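From: Bonville Hall Socials list
Date: 30th August
Subject: Re: [bonville-socials] Things left behind after the singing night

> Hello all, does anybody know what became of the sparkly microphone? I had it
> for the last song and then went to help with the coats. My sister would like to
> borrow it for her do at Murik, if it hasn't been promised elsewhere. Also, is the
> raffle clock still going begging? I had ticket 74 and left before the draw.

Hello everybody,

Sorry to be slow with this, I've been away at my daughter's and only sat down to the messages this morning with a pot of tea and rather a lot of toast. What a lovely evening it was! I haven't laughed so much since the quiz in May, and I thought the duets were a great improvement on last time, mine excepted.

The microphone is safe and sound at my house, and so is the clock, as 74 did come up — well done you. I've put them together on the marble top next to the animal wallpaper (those of you who came for supper will remember the wallpaper, and my husband's views on it), so they can't be missed by whoever calls.
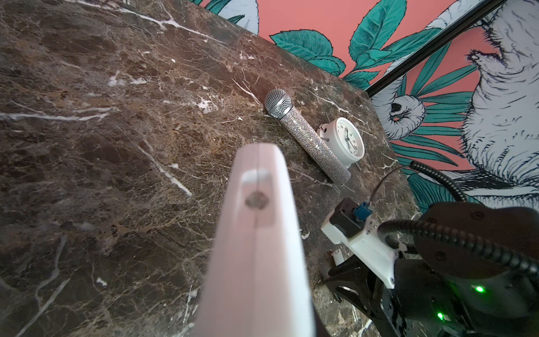 The microphone and the little white clock, ready for collecting.

Your sister is very welcome to the microphone. I'd only ask that she wipes it with a soft cloth and keeps it out of the washing-up bowl, as I shouldn't like to see the sparkle come off. It does take 2 batteries and I'd put fresh ones in for a whole evening.

I'm in most mornings, and it's the house past the Breathnach turning, with the blue gate. If you can't get over, I could drop both off on my way to choir, just say.

There is still a grey cardigan and one glove as well, if they belong to anybody.

With love to all, and do keep practising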